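Robot Cell Safety and Faults
Unit 4 handout: the dropped block at the Costitz bench
Donal Coughlan, September 2019

Read this before the lab. We will use one fault from August for the whole session. The two-arm handover task on the Costitz bench had been running well, and then the near arm began closing beside the block and reporting a good grip. The log covers 300 cycles. In 27 of them the controller recorded a pick with no block lifted. 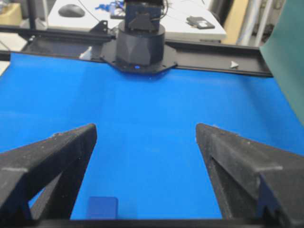 Why did the controller report a grip when it had missed?
The grip check used motor current only. When the fingers closed on each other the current rose past the limit, just as it would have on a block, and the program went on to the next step.

The limit was set to 60 percent of rated current during the Kondden trials and never changed. Look up how the Hasov controller handles finger position before you come in. You will need both values for exercise 2.
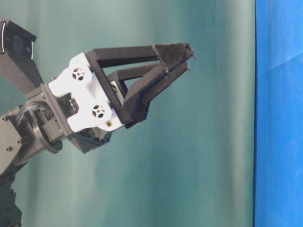 Pad wear was the second cause. A worn pad changes the position at which the fingers meet, so a position check taught with new pads drifts over the weeks. Look at the outermost fingertip, where the dark, felt-like pad has small frayed edges. Fraying alone is not a reason to stop the cell – write it on the inspection sheet and measure the closed position. Do this with power to the arm off and locked.

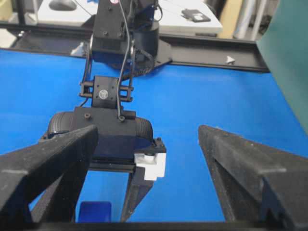 4.3 Shared work areas

With two arms over one table, a false grip can become a collision. The receiving arm moved in because it had been told a block was coming. The Riviere interlock now holds it until current and position agree. If either one fails, both arms stop where they are and someone has to reset them from outside the cell.

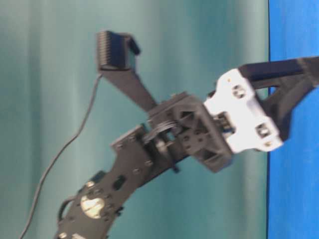
Stopping distance must be measured at the speed the job runs at. In August the tests had been done at half speed and the cell was run at 100 percent. Cables need the same care, and a loose run like the thin dark one curving down beside this arm should be checked through the full range of motion for snags. Write down the joint angles where slack is smallest.

Exercise 1. List every signal the controller trusted in the August fault.
Exercise 2. Write a grip check that uses two signals, and state what it does when they disagree.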